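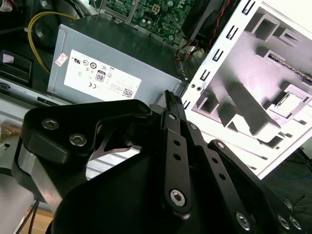
The **Jornow warehouse theft** was a criminal case involving computer parts taken from a storage building owned by Jornow, a regional electronics distributor. The main defendant, Lefteris Moschos, was a former night supervisor at the site. He was convicted of grand theft and sentenced to six years in prison.

## Background

Jornow stored parts for several smaller sellers, including Rasetti and Multard. A stock check in March found that 200 processors listed in the inventory were missing. Power supplies and memory were also gone, although the company never settled on a final figure for those.

Investigators found no sign of forced entry. Door records showed that a supervisor's badge had been used after midnight on nine nights when no shift was scheduled.
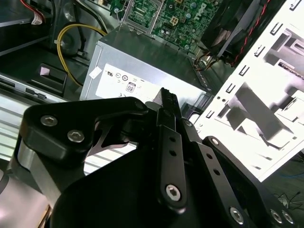
*Interior of an open desktop computer case, with the power supply.*

## Investigation

Police traced part of the stock to Boateng, a repair shop that had bought it from a reseller. The shop turned over its receipts and was not charged. Some of the parts had already been built into finished computers, and these were opened and checked against Jornow's shipping records.

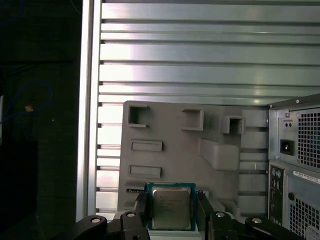 Identification of the parts became the main dispute before trial. The defense argued that parts of the same model could not be told apart once they had left their boxes. A desktop processor has lines of small print on its silver metal heat spreader, and prosecutors relied on markings of this kind to match 100 of the recovered chips to the inventory. The judge allowed the evidence but excluded the memory, which had no usable records.

## Trial and appeal

Moschos did not testify. The jury found him guilty of theft and acquitted him of conspiracy. On appeal, his lawyers challenged the door records - the badge system had been serviced during the same period - but the conviction was upheld. A separate restitution order required him to repay Rasetti and Multard for stock that was not recovered.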